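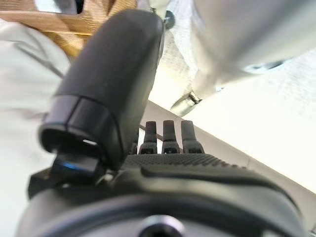
## 4. Collecting the demonstrations

**Figure 3.** Wrist camera view during a demonstration. The dark rounded finger is on the left, and the textured pad with its small upright prongs is to the right of it.

I'll start with the wrist camera, because Figure 3 is the view we spent most of October staring at. The finger takes up a lot of room, and it's out of focus, and the first time I saw it on the monitor I figured we'd have to move the mount. We left it alone. The prongs come out crisp against the pale band behind them, and they sit in the same part of the picture whichever way the arm is pointed, so the policy always gets a fixed reference for where the hand is. Everything past the hand is bright and pretty washed out in this one, with a blurry light-gray metallic structure crossing the upper right. I'll come back to the exposure problem in Section 4.3, where it bit us.

### 4.1 Two ways of showing the robot a task

We taught every task in two ways. In the first, which I'll call hand guiding, you switch the arm into its soft mode, grab it above the wrist, and walk it through the motion yourself. In the second, you sit at the Hascombe desk with a small leader arm and the robot copies you. Both methods record the same things - joint angles, gripper opening, the wrist picture, and a pedal signal that marks the start and end of a try.

I went in fully expecting hand guiding to win. It feels great! You can sense the arm getting heavy when you stretch it out, and you can feel a part touch the table through the metal. Newcomers got the idea in minutes, while the leader arm had them muttering and overshooting for most of their first session.

But hand guiding has a nasty habit of putting the teacher into the data. Sleeves, elbows, the side of somebody's head... all of it can end up in the wrist view, and none of it will be there when the robot works alone. A policy trained on that kind of footage can learn to wait for an elbow. We saw one early model hover over the tray and do nothing until I leaned in, and then it went straight for the part (I leaned in and out a few times to be sure, and yes, it was me).

### 4.2 What we kept

Altogether we recorded 364 demonstrations and kept 316 of them for training. The rest went for dull reasons: a late pedal press, a part that was dropped and picked up again halfway through, or a joint log that stopped before the video did. Zübeyde Kahraman and I each went through the whole set separately and then argued over the ones we'd marked differently. Most of those arguments were about pauses. She wanted long pauses thrown out. I wanted them kept if the teacher was clearly lining something up, and we ended up keeping a pause only when the gripper was already close to its target.

I should admit that we didn't write this rule down until we were partway through the review, so we went back and redid the first batch. It cost us an afternoon and changed very few labels, but I'd still write the rule first next time.

We cut the kept demonstrations into short segments using changes in gripper opening, which gave us 1,953 segments. Teachers never had to press a button between steps. We tried that at the start with the old Zillby recorder, and people either forgot the button or got so busy remembering it that their hands went stiff.

### 4.3 Light, and the trouble with it

The wrist camera sets its own exposure, and with a big dark finger in front of it, it tends to brighten everything else. Over a light table you lose the texture of whatever is lying there. In our first round of training, the model did fine on dark parts and fell apart on pale ones, even though the teachers had no trouble with either. Of course they didn't - they were looking at the parts with their own eyes.

That last bit matters more than it sounds. A teacher who is hand guiding can see all kinds of things the camera can't, and will happily use them. So for the second round we made the leader arm sessions camera-only. A screen went up between the desk and the robot, and the teacher worked from the wrist picture and one fixed overhead view. People got slower, and they complained (Zübeyde loudest of all), but their motions changed in a useful way. They'd stop short, tilt the wrist until the part showed past the finger, and only then close in. The policy picked up that little tilt as well.

We also locked the exposure for the second round and set it by eye on a pale part at the start of each session. I'd have liked a proper calibration card, but by then we were sharing the bench with the Tuncer tests and wanted something quick.

### 4.4 Mixing the two sets

Our final training set includes both kinds of demonstration, with 91 of the kept ones coming from hand guiding. We used those mainly for the contact part of each task, where feeling the push through the arm gave smoother motion than the leader arm ever did. For the approach, we leaned on the camera-only sessions.

To join them, we masked the border of the wrist picture in the hand-guided segments, where arms and sleeves mostly turn up, and left the middle alone. It's a crude fix. We tried the Drulach inpainting tool first, and it sometimes painted over the part along with the sleeve, so we dropped it. The mask size was picked on a handful of held-out segments and then left fixed for all the results in Section 5.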